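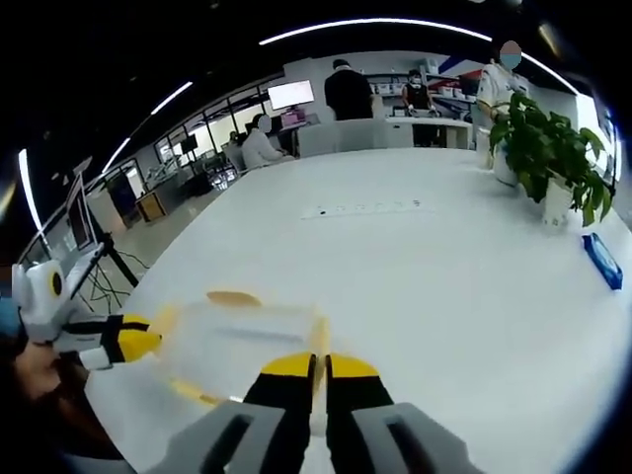 The big white table.

Arik Supper Club: your questions, my answers

I'm Dwynwen, I run the supper club and I answer the emails, so these are the things people ask me most.

How do I get a seat?
Write to me and tell me which month you want. I put names down in the order they come in, and I'll write back within a couple of days (longer in January, when everybody suddenly wants to eat out again!).

What does it cost?
It's $15 a head, and you can pay when you get here. Cash or card, I don't mind. Kids under 10 eat free, as long as you tell me they're coming so I cook enough rice.

Can I pick what I eat?
Nope, sorry! Everybody gets the same dinner, and I send the menu out the week before. There's always a dish without meat. If you have an allergy, please put it in your first email and not in a text from the parking lot, which has happened more than once.

Do I have to bring anything?
Only what you want to drink. Gwilym Penry usually brings his plum cordial and will pour you some whether you ask or not. Dessert is on me, unless Rhun has been baking, and then I get out of the way.

I'd be coming alone. Is that weird?
Not a bit. I came alone to my first supper, back when Meirion Dafis was still doing the cooking, and I sat next to a man who told me all about his bees. I had a great time. I'll seat you near someone talkative if you like, or near someone quiet.

What time should I show up?
Doors open at 6:30 and we eat at 7. If you're running late, come anyway and I'll keep a plate warm for you.

What if I have to cancel?
Give me 2 days if you can. There's nearly always someone on the waiting list who'll jump at it.

Will you share the lamb stew recipe?
Yes! Ask me at the end of the night and I'll email it. It makes a huge pot, so cut everything in half for a family, except the garlic.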